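Section 2: Setting up and taking a resting heart rate series

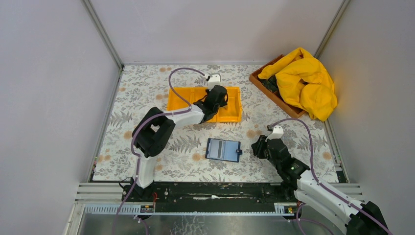 Before you record anything, read this section through once. The series runs for 16 days and the Elley chest strap needs to be fitted the same way on each of them. Most of the odd readings people send us come from a strap that was moved between days, or from a recording started too soon after getting up.

This section covers the Elley strap with the Clotimora app. If you have the older Prunberg wrist unit, the recording steps are the same but the pairing steps are in Section 5.

What you need

The strap and its sensor pod
The charging lead
A phone with the Clotimora app installed
A glass of water
A chair or bed where you can stay still

2.1 Charging the pod

1. Unclip the pod from the strap. Push from the back with both thumbs. Do not pull on the fabric.
2. Wipe the two metal studs with a dry cloth.
3. Connect the charging lead. The light on the pod shows amber while charging and green when full.
4. Leave the pod to charge to at least 80 per cent. Below that it will still record, but it may switch itself off during a long ride.

Caution: Do not wear the strap while the pod is connected to the mains. Do not charge a pod that is cracked or has water behind the cover.

2.2 Fitting the strap

1. Wet the two ribbed patches on the inside of the strap with tap water. Saliva works too, but do not use electrode gel, which leaves a film on the fabric.
2. Put the strap round your chest, just below the chest muscles. Women should wear it just under the band of a sports bra.
3. Adjust the slider until the strap stays up when you breathe out fully. It should be snug without pinching.
4. Clip the pod on with the arrow pointing up.
5. Note which mark on the slider you used. The marks are small and are printed on the inner side.

Note: If you have a hairy chest you may need to wet the patches again after a few minutes. Dry patches give readings that jump up and down, often to double the true figure.

2.3 Pairing

1. Turn on Bluetooth on the phone.
2. Open Clotimora and choose Devices, then Add strap.
3. Hold the phone close to the pod until the pod number appears.
4. Enter the code 756. All Elley straps leave the factory with this code. You can change it later under Devices.
5. Wait for the word Ready.

If the pod number does not appear, close any other training app that might be using the strap. Bike computers will also hold on to it, so switch yours off or take it out of range.

2.4 Taking the morning reading

1. When you wake, use the toilet if you need to, then go back and lie down or sit. Choose one position and keep to it for the whole series.
2. Fit the strap as in 2.2.
3. Stay still for 2 minutes before you start. Do not talk or look through messages.
4. Press Record. The app sounds once at the start and twice at the end.
5. Answer the questions on sleep, sore legs and mood. Go with your first answer.
6. Press Save. A reading that is not saved is lost when the app closes.

Take the reading before coffee, food or any medicine you can safely leave until afterwards. Do not change the timing of prescribed medicine to suit the series.

If you miss a day, carry on the next morning. The app leaves a gap and adds a day to the end. Do not take two readings in one day to make up for it.

2.5 Training during the series

Keep to your usual riding. The purpose of the series is to find your normal range, and a sudden block of hard hill work or a week off the bike will both shift it. Commuting and easy club rides are fine. If you have a race you would rather not miss, ride it and tick the Event box the next morning – the app then leaves that reading out of the average.

The same goes for diet. If you have just started a new supplement or a different way of eating, let it settle before you begin.

Caution: The strap is a training aid and does not diagnose anything. If you have chest pain, faint, or feel your heart racing at rest, stop and get medical help whatever the app says.

2.6 Cleaning and storage

1. Take the pod off after every use. Left on a damp strap, it stays switched on and the battery runs down.
2. Rinse the strap in cool water and hang it up.
3. Once a week, wash it by hand with mild soap. Do not iron, tumble dry or bleach it.

Straps sold before February have the Wróbel buckle, which should be opened before washing. Later straps have a plain hook.

Section revised Apr 26, 2022 by Afonso Seixas. Step 3 of 2.4 has changed; the earlier version gave no waiting time.

Go on to Section 3 for reading your results.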